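Search this site Search
Print this page | E-mail this article

The small ports should stop buying the biggest crane

By Noura Sleiman

I worked for 22 years in freight forwarding, most of them in river ports and small sea ports, and I want to write about a habit that I think costs us a lot of money.
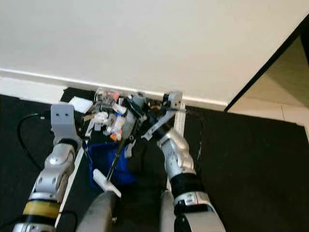 When a small port has a good year, the management goes shopping. They visit a bigger port, they see a bigger crane, and they come home with the idea that the crane is the cause of the success. After this, the budget for the next years is gone. I have seen it in Graltis and I have seen it again in Bukari, where the new crane can lift much more than any cargo which comes there.

I do not say that equipment is unimportant. An old crane that stops in the middle of a ship is a disaster for everybody. But in the ports I know, the ship is usually not the slow part. The slow part is the gate.

In Bukari a truck driver arrives, shows his papers at one window, walks to a second window in another building, and then comes back to the first one for a stamp. My former colleague Gilberto Valderrama followed one container through this process last winter. The lifting took 4 minutes. The papers took the whole morning, and the driver missed his slot at the warehouse. The customer paid for the waiting, of course, and the next shipment went through a different port.

A gate system that reads the booking number before the truck comes is not expensive. Severov, a terminal much smaller than Bukari, installed one and kept its old cranes. It now handles 625 trucks in a week with the same staff at the gate. Asnakech Tesfamariam, the operations manager there, told me that the hardest work was to convince the customs broker to send his documents one day earlier. For the crane drivers nothing changed.

Why do other ports not follow? I think one reason is the photograph. A minister can stand in front of a crane and cut a ribbon. It is difficult to cut a ribbon in front of a booking system. Another reason is the way public money is given. The regional funds I dealt with would pay for steel and concrete, but for software and training they asked us so many questions that we gave up.

Cosimo Sanna, who reads my drafts and often disagrees, says that shipping lines look at the crane list first when they choose a port. This is true for the big lines. But a port which moves 2,000 containers in a month will not get the big lines anyway. It lives from local factories and from the feeder ships, and these customers want to know when they will have their box.

My proposal is modest. Before a port signs for a new crane, it should publish how long a truck stays inside the gate, from arrival to exit, for one full year. If the number is bad, the gate should be repaired first. The crane producers will still be there afterwards.

Last updated: August 2024

Print this page | E-mail this article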